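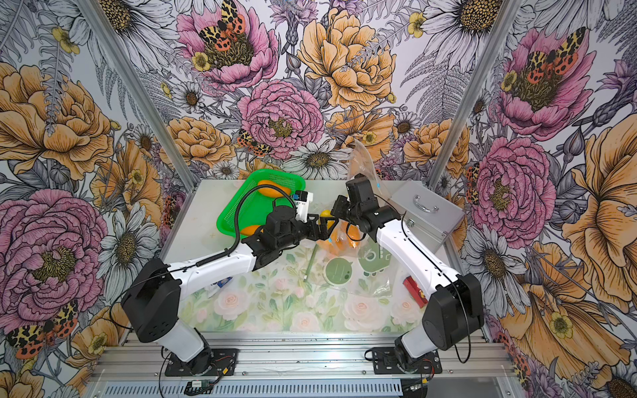

Fornska Two-Arm Teaching Station

Move the leader handles and both arms follow. Each run is saved with video from the wrist cameras, ready for training. Zip-top bags and toy fruit make a good first task — one gripper holds the bag open by its zipper.

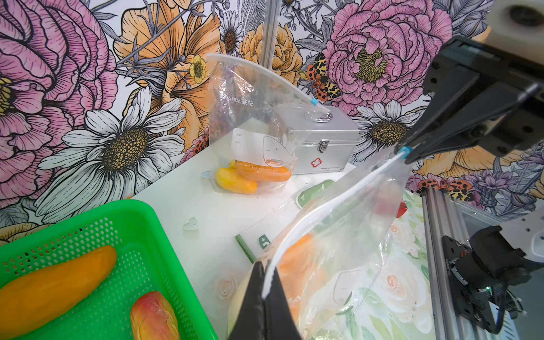
What you get

Two arms with grippers, rail frame, leader handles, cables. Storage for 4,000 runs. Weight: 37 kg.

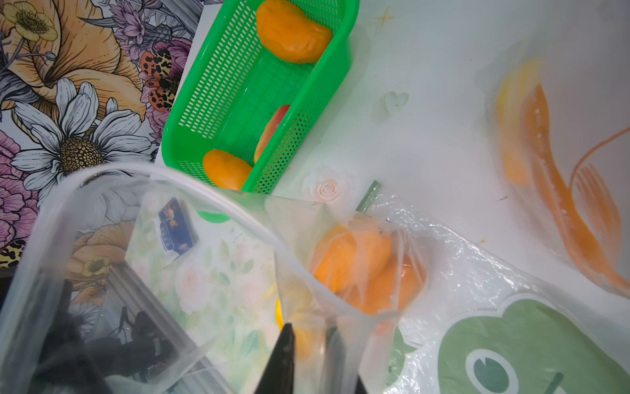

Can one person run both arms?
One operator works both, with a handle in each hand.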